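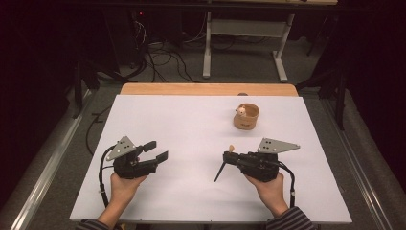
Right, week two of teaching by hand and I have opinions.

The idea's simple enough: skip the remote control, pick up a pair of hand-held grippers and do the job yourself, then train Ina on the recordings. Jérémie Rey was dead against it in January and is now its biggest fan, typical!

Result so far: with 12 demos she mostly dithered. Add the ones where we fluffed the grasp and had another go (we'd been binning those, daft) and she managed 13 clean runs before a miss.

So recoveries matter more than tidy demos, at least for small stuff on a flat board. No idea yet if it holds for anything squashy.

Two-handed jobs are still rubbish, mind. One arm goes, the other waits, both lose the plot.

Teodoro Bustamante reckons it's timing drift between the left and right recordings. Roughly 2 frames, he says. Checking that after lunch.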